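Simulated demonstrations at Kerkley: questions we keep being asked
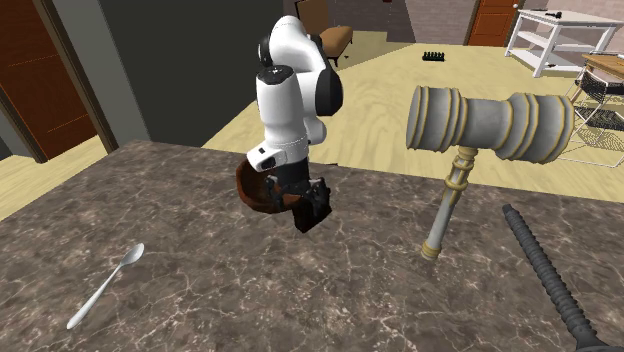
The bowl task in the simulator, with a spoon, a toy mallet and a ribbed rod on the same worktop.

Last changed 2021-01-20 by Faustine Perrin

Why simulate at all?
Cost, mostly. A simulated bowl doesn't break and the kitchen resets in a second. Whether the examples are worth as much as real ones is a separate question, and I would say we have not answered it.

How many examples are there?
The Preso set has 1779 recorded attempts. Please don't quote that number on its own. Hugo Barbier went through a batch of 240 by eye and threw out 79. Some were plain drops. Others had been marked as good by the automatic check, which only asks where the bowl ends up and doesn't care how it got there.

So the automatic check is wrong?
It does what it was written to do. A bowl that slides into place after a bad grip passes. If you train on that, expect the arm to learn it.

Who drives the arm?
A person, for every attempt in Preso. Ludivine Tanguy and Fabrice Tessier did most of them. They have quite different habits (Fabrice goes for the rim nearly every time), and a model trained on both can end up dithering between the two. Operator initials are stored with each attempt so you can split them.

What are the mallet and the other odd things for?
Clutter. The objects are drawn from a shared library and nobody picked them to look like a real kitchen. It does stop the model from assuming that anything on the counter must be the bowl. I have yet to see proof that it helps with clutter people really own.

Does changing the room help?
We were told it would. Vidal, our earlier set, used a single room. Preso uses several, with the furniture moved about. Results on rooms the model hasn't seen were a bit better, but the set was also larger, so take your pick of explanations.

Can I trust the physics?
For free movement, fairly well. For contact, no. Two hard fingers on a curved rim is where simulators tend to cheat, and a grip that holds on screen may not hold on a bench.

A supplier says its model needs only 100 examples. True?
Ask what it was trained on before those 100. Then ask who chose the test objects.

Can I add my own attempts?
Yes, through Clutia, our upload tool. Send the failures too. We had to turn away a batch in May in which every attempt was a success, and the sender couldn't tell us what had been deleted.

Who do I write to about bad labels?
Fabrice Moulin. Include the attempt number.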